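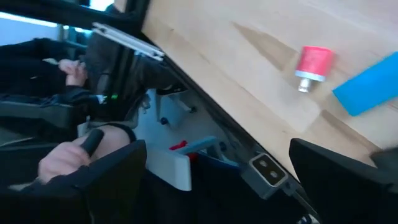

My nails have been bare since August, so when Jaruwan Noiphan sent me a Fodinora lip and cheek tint to cheer me up, I ended up ordering polish as well (of course I did!). Two bottles, a sheer pink and a deep plum, and I've worn the plum for most of the fortnight.

It goes on thin, so let each coat dry for 15 minutes before the next. I rushed it the first time and got duvet marks all over my thumb.

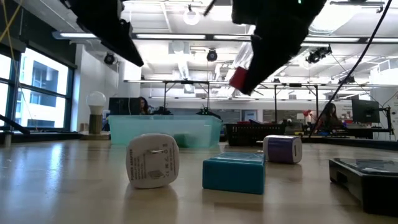 Does it chip?

A bit, at the tips, after a lot of washing up. My old Ledton top coat helped loads, and Serpil Demirtaş swears by wearing gloves, but I can never find mine.
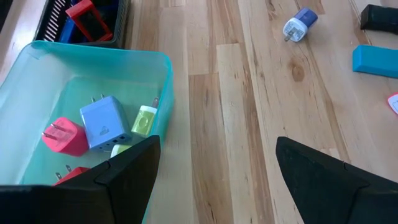
Chargers in the teal bin, pink one on the left

Pink next week, I think!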